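Onach Gallery: The Microwave Weeks

We've been wanting to put this page up since April! Onach is our library of everyday kitchen tasks, collected by people using hand-held grippers, and the microwave set is the one we get asked about most. It's also the one we've had the most fun with. A microwave looks like a simple thing until you try to teach a machine to use it – there's a door that swings, a cup that can tip, a plate that turns under your cup if you nudge it, and two dials that are easy to bump.

The goal for the set was 600 good examples. We stopped at 547 because the later ones were starting to look alike, and we'd much rather put the hours into new rooms and new tables. Every example is one short task from start to finish: open the door, put the cup in or take it out, close the door. Some people open with the left hand and reach in with the right. Some do the whole thing one-handed and keep the other gripper out of the way. We kept both kinds, and the model seems to be happier for it.

A few notes for anyone using the files. The Akby subset has the door-only runs, and those are a great place to start if you're training something small. The Karam subset is cups only, with the door already open at the start. Onach-Full has everything, including 200 runs we marked as "messy" – a slip, a second try, a cup set down too close to the edge of the plate and moved over. Please don't throw those out! Our first policy had never seen a mistake, so it had no idea what to do after making one. Once we mixed the messy runs back in, it began going back for a second grasp, and the whole room cheered.

We moved the table and turned the microwave between batches, so don't count on the door facing the same way twice. Start positions for the hands change too.

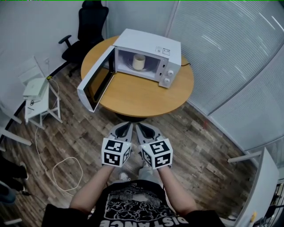

Microwave set, door open and the cup on the turntable. Both grippers are in hand, with the marker cubes on top.

Clenimico wrote in to ask if the marker cubes end up teaching the model to look for cubes instead of cups, and said their own team had lost a month to that very problem. Great question, and we worried over it too. We train with the cubes blurred in half of the runs, and so far the results hold up well with them hidden. We'll post the comparison with the next batch.

Next up are drawers and jar lids, and we're hoping to reach 1000 examples across all the kitchen sets by the time those are done. If you have a favorite stubborn lid, tell us which one!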